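4.2 What we changed between the first and second builds

I'll be frank about the first build: it drove nicely and picked up almost nothing. We'd spent most of the term on the base (everyone wants to work on the base, it's the bit that moves!) and the gripper got bolted on in November with the fingers straight out of the Pärn kit. They were too short and far too bendy, and on the Imberg course, where you have to lift parts off the floor and get them into the right crate, the robot mostly nudged things about like a cat with a biro.

So for the second build we drew our own fingers, longer and rounder at the tip, and moved the camera down to the wrist. I argued for the wrist camera quite loudly and I still think it was right, though it has one daft drawback that I'll admit to now. When the gripper comes down low, the near finger takes up most of the view, and whatever you're trying to grab ends up peeping out from behind it. Figure 3 gives a fair idea of what our driver had to work with.
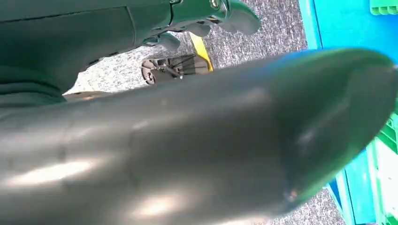

Figure 3. Wrist camera view over the carpet, with a small wheeled device partly hidden behind the near finger and the blue and green of the crate area to the right.

One of the Trulluter team, reading a draft of this section, wrote back that they'd gone through the same thing and ended up tilting the camera outwards until the finger only filled a corner, and that their drivers were happier but kept misjudging the depth. I'd love to say we tested that properly. We tried it for one afternoon, didn't like it, and put the mount back, so please treat our preference as a preference.

What we did test was the closing speed. We ran 200 pick attempts, split evenly between a closing time of 500 ms and one of 700 ms, with the same driver and the same tray of parts. The slower setting felt awful to drive. You sit there waiting for it! But it knocked fewer parts over, especially the ones on wheels, which roll off the moment one finger touches before the other. We kept the slow setting for the competition and the driver grumbled all the way through.

The software side hardly changed. We still use the Cakberg library for the arm, plus 2 small scripts of our own, one to stop the fingers before they hit the floor and one to level the wrist. The floor script needs a new offset every time the fingers come off, and we forgot this twice. Section 4.3 has the full settings, including the offsets for both finger lengths.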